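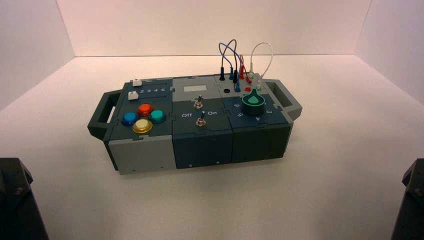 27 Jun 2020

Well pump, continued

Up at six to read the meter before anyone ran water. 741 on the dial, same as when I went to bed. So the overnight leak I was chasing all week is not between the pressure tank and the house. That leaves the check valve at the bottom of the well, or the fitting where the line turns out through the casing, and I would prefer the second.

Pressure log for the morning: cut-in at 40 psi, cut-out at 60, as set. With all taps shut and the pump breaker off, the gauge dropped 13 psi in an hour. Repeated with the ball valve on the house side closed. Same drop. Repeated with the new gauge in case the old one was sticking. The new one reads 2 psi higher across the range but falls at the same rate.

Tank precharge was low. It should sit 2 psi under cut-in and I found it well below that, so I drained the tank, pumped it up with the bicycle pump and checked the stem with soapy water. No bubbles. The short cycling is better since then, but the loss with the pump off is unchanged, as expected. Two separate faults. I had been treating them as one since February.

Esko Heinonen came by at ten with the puller. He looked at the casing cap and said the gasket was the wrong size, too thin for the groove. I bought it from Wernley by the part number in the pump manual. The manual is for the previous model. Noted inside the cover in pencil so I don't order it again.

We did not pull the drop pipe. It's a two-person job at least, three if the pipe is as heavy as he thinks, and his back is not good. We agreed on next weekend. In the meantime the breaker goes off at night and on at six.

Afternoon

Drained the sediment filter housing. Cartridge brown on the outside and nearly white at the core, so it's doing its work and can stay in another month. O-ring flattened on one side. Greased it, turned it over, refitted. Hand tight plus a quarter turn. Dry after an hour with a paper towel under it.

Wrote out the parts list:

Check valve, 1 1/4 inch, brass, spring type
Casing cap gasket, correct size this time
Torque arrestor
Electrical tape and heat shrink splice kit
20 feet of safety rope
O-ring for filter housing

Rashti has all of it except the torque arrestor. Pretier has that but wants a week. Total comes out under what I put aside.
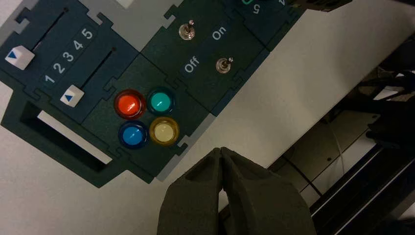 Two of the white sliders, each with a small blue triangle.

Evening

Flow test at the yard tap, using the marked bucket and a watch. Five gallons in 52 seconds on the first run and 54 on the second. That is a little under 6 gallons a minute, and no worse than last summer. The pump itself is fine, then. The well log from the drillers gives a higher figure, but that was taken at the wellhead with nothing connected.

We've used roughly 3000 gallons this month, going by the meter. The garden accounts for most of it. I moved the beans to every other day and left the tomatoes alone.

Supper late. Cold potatoes and the rest of the ham. Breaker off at 10:15, gauge at 58. Will read it again at six.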